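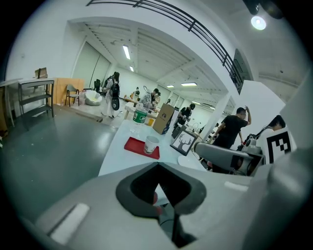

Progress Report to the Galbraith Fund
Gisel Family Navigation Project, Vunent School District
Oct 14, 2026

Thank you again for carrying us into a second school year. We promised you a plain account of how the fall has started, and there is a good deal to tell, most of it happy and one part of it less so.

As you may remember, the grant pays for parent navigators who sit down with families before, during and after a special education meeting. Your first payment let us open the school year with 8 navigators, and between them they have worked with 262 families so far. Our goal for the full year is 400, so we are well ahead of where we thought we would be, although September is always our heaviest month and we expect things to slow down once the first round of evaluations is finished.

Most of the calls are still about the same worry: a parent has asked for an evaluation, has heard nothing back, and doesn't know whether the clock has started. We now help families put the request in writing on the very first visit, and we keep a dated copy in their folder. It's a small change (and one the navigators had been asking us to make since last spring!), but it has made the follow-up calls to schools a great deal shorter and, I think, friendlier on both sides.

The parent handbook is finished and printed. We gave out 704 copies at the back-to-school nights, and the Spanish edition ran out first at nearly every building. We would like to move some of the money set aside for mailing into a second Spanish printing, and a short budget request will follow under separate cover.

Now for the harder news. The move to Jorkier, the new case-tracking system, is behind. Old records came over with the meeting dates missing, and the navigators have been typing them back in by hand in the evenings, which is not what anyone wants them to be doing. We have stopped the transfer for the moment and are keeping paper folders until the dates can be brought over properly. This means the breakdown by grade and disability category that was due with this report will come with the winter one instead. I am sorry about the delay.

Spending is on track apart from printing, which ran a little over, and travel, which ran under by nearly the same amount.

Before the winter report we plan to:

Hold two evening workshops on reading an evaluation
Hire a navigator for the middle schools
Finish the Jorkier records
Reprint the Spanish handbook, if you approve the change

You are very welcome to sit in on either workshop, and we will send the dates as soon as the library confirms the room.

With warm thanks,
Project Director, Gisel Family Navigation Project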